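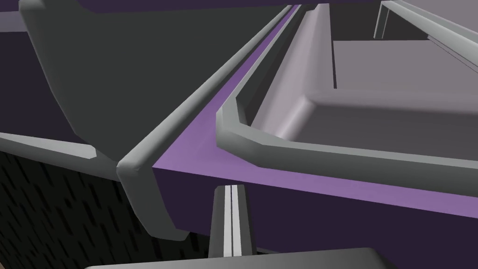 Dark panel and light gray rail, computer rendering

Search this site Enter keyword Go

Skerovel Seedling Nursery: progress report to the Tolar Fund
Prepared by Fumiko Yoshida, project coordinator

This report covers the period from the last payment until now. The purpose of the grant is to grow native trees and shrubs for the stream banks on the Merrick side of the valley, and to give them to landowners who agree to keep the animals away from them.

Growing

We have sown seed for 4000 plants, as it was written in the plan. The germination was good in the flax and in the small shrubs. It was slower in the larger trees, and for two weeks I was worried that the seed was too old. Kiri Harawira moved these trays to the warmer end of the shade house and most of them came up after that. The losses from slugs were higher than I expected. We lost more than 1000 seedlings before the trays were lifted from the ground to benches. The second sowing has replaced a part of them, but these plants will be smaller at planting time and I think it is better to hold them until the next season.

The potting mix from the first supplier had too much bark and it dried very quickly. We changed to a mix with more compost. The price is a little higher, and the difference was paid from the budget line for tools, with the agreement of Ashton Doolan at your office.

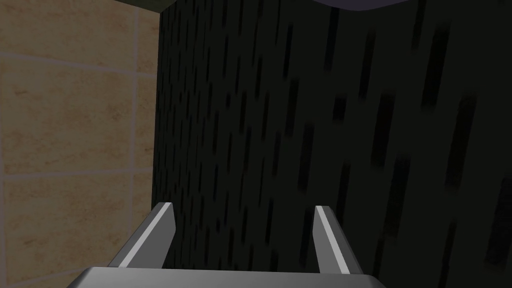 Can landowners receive plants if their fence is not finished?
Plants are given only when the fence is complete on the stream side. If the work has started, we can keep the plants in the nursery under the landowner's name until the end of the planting season.

Five landowners have signed the agreement so far. Three of them have complete fences. The other two are waiting for posts, and one of these is the Zillach farm, where the bank is long and quite steep. Mereana Rutherford visited this farm in June and she advised to plant only the lower part in the first year, so the roots of the old willows can hold the upper part for some more time. The owner agreed with this.

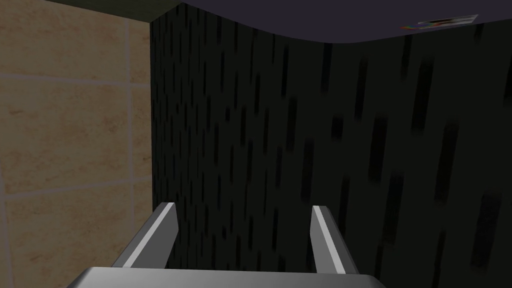

BUDGET AND NEXT STEPS

The spending is within the total amount. Water costs were lower than planned thanks to a rainy spring. Transport was higher, as the trailer needed a new axle and we had to rent another one. The receipts were sent to Jolene Cartwright together with the payment request.

For the next period we plan to finish the hardening of the plants outdoors, to mark the planting lines on the three ready properties and to order the plant guards. We ask for your permission to buy the guards in cardboard instead of plastic. They last a shorter time, but they do not need to be collected later from the stream.

I would be thankful to receive an answer about the guards before we place the order.

Filed under: Grants, Land and Water, Reports from Grantees
Last updated 24th June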